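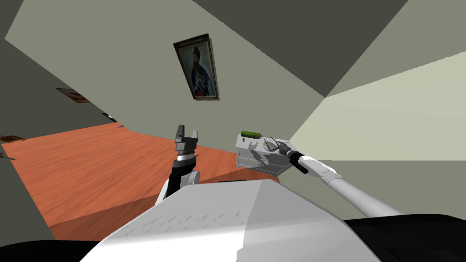 4.3 Loss of Upright Posture During Transport

The most serious failure recorded in the evaluation concerned the robot's balance and had little to do with grasping. In the Harnia simulation environment, the two-armed robot was given a carrying task in which a light gray box with a green component on it had to be lifted by the right arm and moved across a furnished room. The left arm had no part in the task and was commanded to hold a fixed pose with its gripper open. Of the 200 episodes run under this condition, four ended with the base tipping past the limit set in the safety monitor.

In each of the four episodes the controller, Rorkus, continued to issue arm commands after the limit had been passed. The monitor reported the event correctly. The message was placed in the same queue as ordinary status updates, however, and was read only when the current motion segment had been completed. On a physical machine, a delay of this kind would leave a loaded arm moving while the base was no longer stable. For this reason the failure is classed as a safety matter, although no object was dropped in three of the four cases.

The head camera view gave the policy little help in recovering. Figure 3 shows the view during work with the right arm. The room appears strongly tilted, with the wall and the framed portrait leaning across the upper half of the view, while the right gripper reaches into the box and the left gripper remains raised and open. The policy had been trained on the Lotby set, which consists of 2,457 recorded runs, all of them collected with a level base. Tilted views of this kind were therefore outside its experience, and its estimates of object position became unreliable as the angle grew.

A review of the logs identified two contributing conditions. First, the planner treated the load as a point mass at the wrist. The true center of mass lay farther out, and the error grew as the arm was extended to the side. Second, the fixed pose of the left arm prevented it from serving as a counterweight. When the left arm was released and the same four episodes were repeated, the base stayed within its limit in three of them. The remaining episode failed again at nearly the same point in the path – a result that the load model alone does not explain.

Figure 3. Head camera view in the Harnia environment, with the right gripper at the box and the left arm holding its open pose.
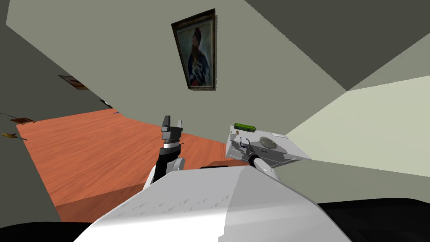

4.4 Changes to the Safety Monitor

Following the review, the tilt event was removed from the general queue and assigned its own channel. Rorkus now checks this channel at every control step. When the event is present, both arms are brought to a controlled stop and the grippers keep their present opening. An automatic return to the home pose was considered and rejected, as moving a load back toward the body could make the tilt worse.

The revised monitor was tested with Darko, the fault injection tool described in Section 3, which applies a sideways push to the base at a chosen time. Arm motion stopped before the next motion segment began in every test. The tests did not cover pushes applied while a gripper was closing, and the behavior of the monitor in that state remains to be established.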